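Dorkbridge handling trials: interim report on the shared-table rules
For: Innes Haldane, Grustberg programme office
From: Hadi Sleiman
29/09/2024
Reading time: 3 minutes

You asked for an update on whether the new working rules are ready to hand to the other sites. My short answer is no, and I would rather say so now than in the final report. We have 25 rules on paper. I think we could defend perhaps half of them to an outsider.

Work on the table has gone on as planned, with the small window frame and the C-clamp as the test pieces. 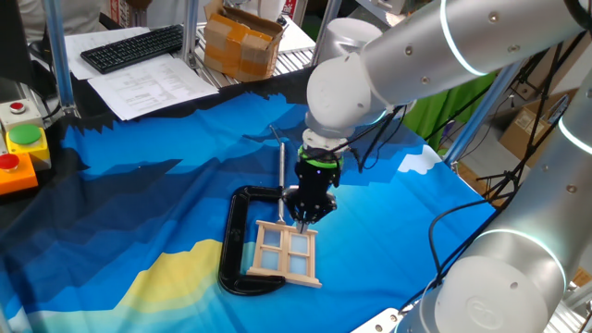 The arm has its gripper on the window frame in all three. 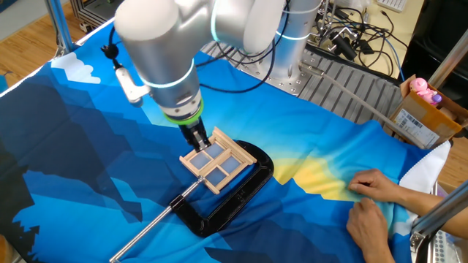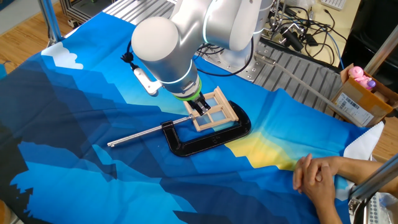 Flor Marulanda read the draft rules and disagrees with me on how bad things are. She wrote that a rule doesn't have to be proved before it is useful, that people at a bench need something to follow on Monday morning, and that I am holding a house rulebook to the level of a published standard. She would send it out now with a note on the cover and fix it as complaints come in.

I take the point about Monday morning. My trouble is that once a rule is printed it stops being questioned. Rule 4 says hands stay off the table while the arm is "active". We never wrote down what active means. Yurani Ayala takes it to mean moving. Gilberto Castaño takes it to mean powered, which would cover most of the working day. Both of them signed the same sheet in May and both believe they are keeping to it. An audit would pass the pair of them, and that tells you what the audit is worth.

The stop button rule is in better shape. It says who checks the buttons, when, and what goes in the log. I went through 40 log entries and 3 had no initials. That is a fault we can see and put right. I wish more of the rules could fail so plainly.

Tablecloths and other loose coverings are not mentioned anywhere. The Zekent draft we started from was written for bare metal benches, and we copied its headings without asking what it left out. The same goes for props. There is a full page on sharp tools and not a line on an awkward object like a clamp with a long screw, where the question is what a held part might catch on.

I am also doubtful about the speed limit in rule 11. It was carried over from Arboleda, where the arm was a different size and the parts were heavier. No one here has tested whether it suits our work. It may be too strict or too loose. At present it is a number we repeat.

Spending is within budget, with almost 20 per cent of the training money unspent. I have held it back on purpose. Training people in rules we then rewrite would be a waste, and they would remember the first version.

What I propose before the next payment:

- Define "active" in one sentence and have all shifts sign again.
- Add a section on cloths and loose coverings, and one on awkward props.
- Test the rule 11 speed on our own parts, or take the figure out.
- Drop any rule that can't be checked by someone standing at the table.

Flor wants the last item softened to "review". I would keep it as it stands, but it is your decision and we need it before the rules go to print.

Related items
Shared-table rules, draft 3, with comments
Stop button log: how to fill it in
Arboleda handover notes
Dorkbridge training plan and costs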